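Home | News | Projects | Visits | Contact

Notes from the Laketari open day

In November I attended the open day held by Gerel at its Laketari site, on behalf of our own automation group at Gradico. The visit began at 10 in the morning and was attended by 33 guests from local firms and colleges.

The main demonstration concerned the handling of cloth. Gerel records people carrying out household tasks with hand-held grippers, and the recordings are later used to teach robot arms the same movements. Cloth is a demanding subject. It folds under its own weight, and it seldom takes the same shape twice. The host informed us that 146 recordings of the tidying and wiping tasks had been completed before our visit.

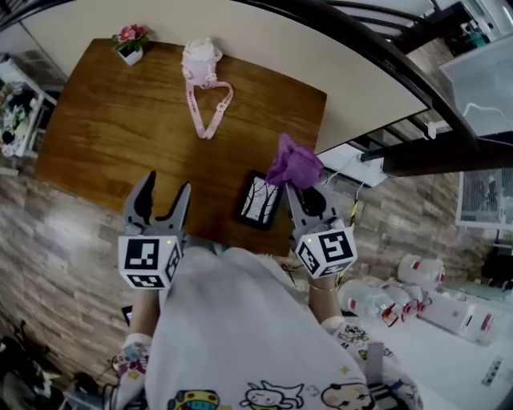
The purple cloth is held in the right-hand gripper, over the small framed picture of trees.

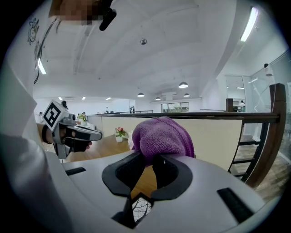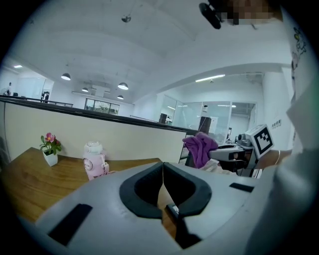
Questions from guests

Several guests asked whether the patterned cubes on the grippers were essential. We were told that they allow the position of each tool to be followed during a task, and that Gerel intends to keep them for the present.

A further question concerned training. New operators at Laketari are given 4 practice sessions before their work is kept. A representative of Ackermann asked about heavier fabrics such as towels, and was advised that these are planned for next year.

The afternoon was given over to a talk on storing and labelling recordings, on which I shall report separately.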